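Pusstead Line Rail Users' Group
Minutes of the July meeting, held in the upstairs room at the library, 7 p.m.

Apologies were read. The minutes of the last meeting were accepted with one change: the operator had "offered to look at" the broken door alarms, where the draft said it had agreed to fix them.

1. Smoke stop at Poduval cutting

The chair read out the operator's letter about the evening train held near Poduval while brush burned beside the track. The letter says passengers were "kept informed throughout." Two members who were on board said they heard a single announcement in 40 minutes, and it was about the snack cart. The letter also says the train was held at a safe distance. Members asked how the distance was judged and who judged it, and the letter doesn't say.

The secretary pointed out that the operator has now used three different words for the same event (incident, delay, precaution) in three documents. Agreed to write back and ask for the driver's radio log or a plain statement that we can't have it.

2. Brush clearing

Drolto, the track contractor, reports that 70 percent of the line has been cleared to the new width. Members doubted this. The stretch from Plolleo to the river bridge counts as cleared on Drolto's map, and a member who walks her dog on the path beside it said the dead grass is up to her waist. It was suggested that the contractor may be counting miles inspected. Agreed to ask for the definition before we ask for anything else.

3. Evacuation drill

The operator proposes a drill at Plolleo station, on a level platform, in daylight, with staff playing the passengers. The meeting didn't see what this would show about getting people down from a train onto ballast in smoke. One member felt any drill was better than none and asked for that to be recorded. A request for a drill out on the line will go in with the letter under item 1. 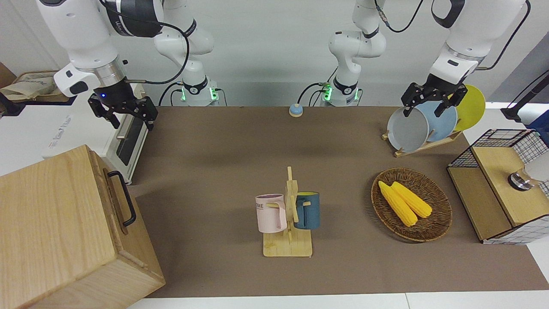 4. Water and masks on board

The operator says each train now carries an emergency kit. Asked at the spring forum what was in it, its representative promised a list. No list has come. Carried over again.

5. Money

Balance stands at $675. Printing the summer leaflet will take almost half. Approved, provided the line about "improved safety" is dropped until somebody can point to the improvement.

6. Any other business

The Pusstead waiting room clock is still 6 minutes slow. Reported twice already.

Next meeting in September, same room. Closed at 8:50 p.m.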